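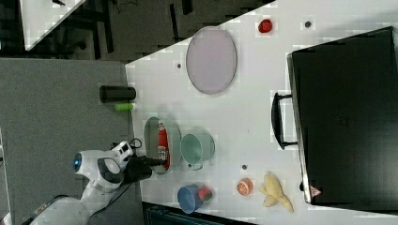 Benchmark 304

The brass plug known as Benchmark 304 is set in the second step of the old pump house at Darnham, on the uphill side. Its published height was 569 metres and a fraction. In October 2018 the Stirlow Water Board asked Ignacio Cáceres to confirm the fraction.

He ran a level line from the Huenchumán road bridge, closed it back on the bridge, and got a misclosure of 2 millimetres, well inside tolerance. The height he obtained for 304 was 20 millimetres lower than the one in the book.

He checked the staff against the tape. He checked the collimation of the level by the two-peg method in the car park of the Womimov hotel and found it in adjustment. The next morning he ran the line again in the opposite direction, with shorter sights because of the heat shimmer off the road. The difference was still there.

There are three usual explanations for a plug that has gone down. The structure has settled, the plug has been disturbed, or the original observer made a mistake. The pump house sat on granite. The mortar around the plug was sound and the same colour as the mortar everywhere else. That left the observer, whose initials in the field book were T.T.

Trygve Torvik lived above the weir in a house with a long veranda. He was eighty-one and had retired from the Board before Cáceres was hired. He brought out tea, put on a second pair of glasses over the first, and read the photocopied pages without speaking. The booking was in pencil, with the sevens crossed.

"Backsight, intermediate, foresight," he said. "Reduced on the spot. Checked that night."

"The arithmetic is fine," Cáceres said. "I went through it."

"Then what do you want?"

Cáceres said he wanted to know whether there was anything about the day that had not gone in the book. Wind, for instance, or soft ground at a change point.

Torvik turned to the last page. The final foresight to 304 was entered without a time, though every other reading had one. He looked at it for a while.

"My wife held the staff," he said. "The staffman had gone home with his back. She was visiting from the coast and she said she could hold a stick upright as well as the next person. We were not married then."

"Was she standing on the plug?"

"She was standing on the step. The staff was on the plug." He put the page down. "She had a glove with her. A leather glove. She said the brass was filthy and the staff had just been painted."

Cáceres waited.

"Folded over," Torvik said. "I saw it when I went up to collect her. I told her a glove was no thickness at all."

"Folded over twice, it could be."

"I know what it could be."

A truck went down the weir road in low gear. Torvik took off the outer pair of glasses and cleaned them on his shirt. He said the sensible procedure would have been to repeat the reading, and that he had taught this to every cadet the Board had sent him. The instrument had already been in its box. It had been late in the day and she was cold.

Cáceres explained the consequences, which were small. The spillway crest had been set out from a different mark. One stock tank and a length of fence depended on 304, and neither would mind. The value would be replaced in the register and the old one kept beside it with a reason code.

"What are the codes?" Torvik asked.

"S for settlement. D for disturbed. O for observer error. U for unknown."

"It was not settlement."

"No."

"Put O, then."

Cáceres wrote it on the form. There was a remarks column to the right of the code, wide enough for a few words, and he left his pen above it. Torvik asked if the register was open to the public. Cáceres said anyone could request an extract, although in his time only a fencing contractor had done so.

Torvik went inside. A drawer was opened and closed, and then another. He came back with a single brown glove, stiff with age, and a steel rule. He folded the glove once, then again, and laid it on the veranda rail. He set the rule against it and bent down until his eye was level with the top.

"It has dried out," he said. "You would have to allow for that."

"What does it read?"

He pressed down on the leather with his thumb, about as hard as a person might lean on a levelling staff, and read the rule again.

"Seventeen," he said. "Book it."

Cáceres opened the field book to a clean page, ruled it, and entered the reading with the time beside it.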